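Brostdale Mornings

Brostdale Mornings was a regional breakfast radio show that ran for 14 years and 2,353 editions, hosted for its entire life by Retno Halim. It went out live from a converted shop on Purba Street and is still one of the best-loved programs the town ever produced. Its mix of local news, phone calls and household chatter gave it a sound all its own.
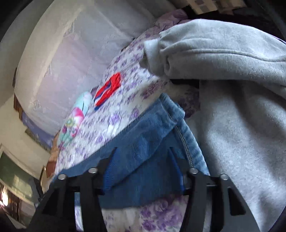
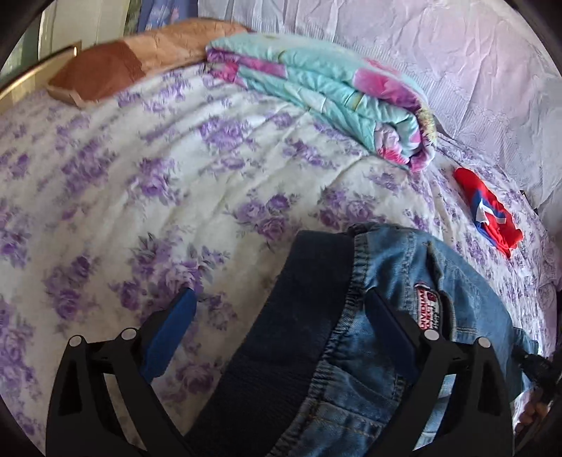
Origins

Halim had been reading the evening farm prices when the station's morning host left for a job on the coast. She was asked to fill in for two weeks. The station had no money for a news desk, so she read items from the local paper and invited listeners to call in with corrections, which they did in great numbers! The corrections became a daily feature called "Put Me Right," and it stayed in the schedule until the end.

Format

The show opened at 6 a.m. with the weather and a short piece of accordion music by the Bremetti Trio, a local dance band. The first hour was mostly news and road reports. The second belonged to the callers, who talked about anything from school lunches to how to fold a fitted sheet. Halim rarely cut anyone off, and one call about a missing goat famously filled 60 minutes — the goat was found before the closing music.

Producer Qistina Yeoh joined in the third year and changed the program a great deal. She brought in live outside broadcasts from the cattle market, the swimming pool and the ferry landing, often with a single microphone and a very long cable. She also started the Saturday repeat, a lively hour of the week's best calls.

Later years

The station was bought by Moketis, a larger network, in the show's eleventh year. Listeners feared the worst, but the new owners left the format alone and paid for a second phone line. A party for edition 1,999 was held one show early by mistake, and Halim liked it so much that she insisted on another the next morning.

The last edition aired in March. Halim took calls right up to the closing music and read the final farm prices herself, as she had on her first day at the station.

Recordings

Most early editions were taped over. Yeoh kept copies of many later ones at home, including the goat call and both parties, and they can now be heard at the Brostdale town library.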